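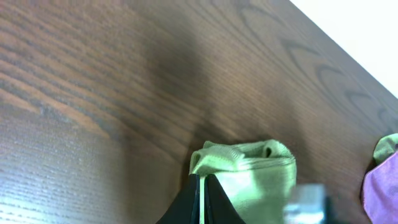
Grain and glare on the folding table at Grikudano.

Grikudano looks after small cloths: dish towels, hand towels, wiping cloths, and the squares that restaurants put under bread. Ningsih Mangundap is in charge of finishing, the stage between the dryer and the shelf. We spoke at the long side of the folding table, and the first part of the conversation was about the table.

The top is wood, brown, with a strong figure in it. At one side the lines run close together and nearly straight. Elsewhere they open into wide bends and nested ovals. I asked if a pattern that busy was a disadvantage on a surface where people look for stains and loose threads.

"For stains on white cloth, no," Mangundap said. "A stain is in the cloth. The table shows through only if the cloth is very thin, and then you fold it once and look again. For lint it is a disadvantage. Dark lint on a dark line, you don't find it by eye. You find it with a damp cloth at the end of the shift, when you see what came up."

The previous surface was a white board. It was easier to inspect on and harder to work at, mainly on account of the pale stock. A white towel on a white board has no visible edge under flat overhead light, and the folders were matching corners by feel. With the brown top the edge of a pale cloth is plain from any seat. Dark cloths are the weak point now, and these are folded last, at the end where the grain is lightest.

The finish gives a reflection where the light falls directly on it, strong enough that the brown goes gray. Mangundap treats this as useful.

"If you put your head down and look across the shine, you can see the surface. Scratches, dried soap, a bit of starch. Away from the shine you see color and no surface. So I check the top in the bright patch, and I walk around the table so the bright patch moves."

She uses the same method on new tables before accepting them. A Rimmont sample was sent back in November over ridges in the varnish that could not be seen from directly above. A fingertip missed them too. Terry cloth did not: the loops dragged on them, and a towel pulled across by one corner turned instead of sliding.

How slippery should a folding table be?

"Less than people expect. You want the cloth to stay while you bring the second half over. If the top is polished too much, the bottom layer walks away from you and the fold comes out stepped. If it is too rough, you can't smooth the wrinkles out to the edge. Varnish with a little pore left in it is good for cotton. For microfiber I would want it smoother, microfiber grabs everything."

The top is wiped with plain water and dried at once. Wax and spray polish are not allowed near it, as both transfer to cloth and show up as a patch that won't take water. Mangundap tests for this by putting a drop on a folded towel. On clean cotton the drop goes in. On a towel that has been on a waxed table it sits as a bead for a while, and a dish towel in that state is of little use to a kitchen.

Cloths are brought to the table in a loose pile and left that way. Some finishing rooms pre-stack them flat, and I asked why hers does not.

"Pre-stacking is a second handling. You pick up each one, lay it down, then pick it up again to fold it. The pile is ugly, but each cloth leaves it once." The limit is time. A warm pile sets its own creases, and the bottom layer sets first under the weight of the rest. She wants a pile gone before it has cooled through. When that isn't possible the pile is turned over, bottom to top, and spread a little.
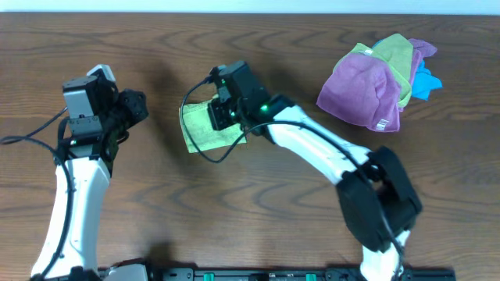
Colored cloths in a loose pile at the far side of the table.

The pile goes at the back of the table, off center, so that the middle stays open. This is a fixed rule, written on the card by the door together with the fold dimensions. Faizal Sinaga, who trains new staff, had earlier tried placing it near the front edge. The reach was shorter, but sleeves and cuffs caught on it and cloths ended up on the floor. A cloth that touches the floor is washed again, and he kept a tally of rewashes until the pile was moved back.

Color is a code in some of the customers' kitchens and decoration in others. Grikudano does not try to know which. Colors are kept together on the shelf and mixed in the pile. Mangundap had pre-sorted by color for a period and dropped it.

"You sort when you set down the folded one. Your eyes are on the stack already. It costs nothing there. Sorting a heap of loose cloth, that costs a lot, because half of each cloth is under another one and you pull up three to get the blue."

The extraction itself has a technique. Pulling by the middle brings neighbors along. The instruction is to look for a corner or a hem, take it, lift, and wait a moment for whatever is hanging on to fall back. Then the second corner is found by following the hem from the first. Guessing at it across the cloth often gives the diagonal corner, and the towel comes up as a triangle.

From there the cloth is held by both ends and pulled out level. I asked how much tension is right.

"Enough that the line between the two ends is straight. If it hangs in a curve, there is slack, and the slack becomes a wrinkle in the fold. But you don't pull past straight. A thin towel stretches on the bias if the two ends are not gripped at the same height, and then you have made a parallelogram." 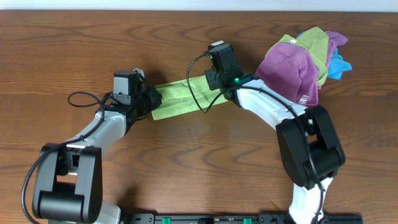 Light cloths are less forgiving in this respect than heavy ones. A thick bath towel has enough weight to pull itself square as it is lowered. A thin one keeps whatever shape it was given in the air, and faint creases from the dryer stay in it until it is smoothed on the table. The room's standard for thin towels is therefore to lower the near edge first, let it touch along its whole length, and then lay the remainder down away from the body. Smoothing goes from the middle to the hems with a flat palm. Going from one hem to the other pushes the wrinkle ahead of the hand and leaves it at the far side.

The most common stock item is a Samow kitchen towel, 508 millimeters wide when new. It shrinks, mostly in the first washes and mostly in length. The card allows 3 millimeters of mismatch between layers at the open edge. I said that this sounded tight for something that will be shoved into an apron.

"It isn't for the apron. It's for the stack. If each one is out by a small amount in the same direction, the stack leans, and a leaning stack goes over in the van. A stack that is out in random directions stands up fine. I would take sloppy and random over neat and crooked. But you can't write that on a card."

Stack height is eight for terry and higher for flat weave. The stacks are alternated, folded edge left and then folded edge right, so the thick side does not build up. Shelf labels carry a stock number only; the thin towels are 2069. Size and color used to be printed underneath, and Mangundap had them removed after several labels were found to be out of date while the numbers were still correct.

Ridwan Rondonuwu, who does the purchasing, joined us briefly to ask about hems. He has an offer for a Gisler towel with a narrower rolled hem and wanted her opinion before replying. She took a corner of one between finger and thumb, rolled it, and said the hem would curl after washing and each corner would have to be opened before folding. Rondonuwu said the price was some 8 percent lower. She asked him to get a small lot and put it through the full wash before ordering more.

I asked finally about the edges of the table, which are checked less often than the top. She runs a nylon stocking around them every few weeks. Where it snags, the spot is sanded by hand with fine paper, wiped, and given a thin coat of the same varnish, and that end of the table is out of use until the next morning. One such spot, at the corner nearest the shelves, was due for treatment after the last load.

Interview by Juwita Pelupessy, Sat 8 December.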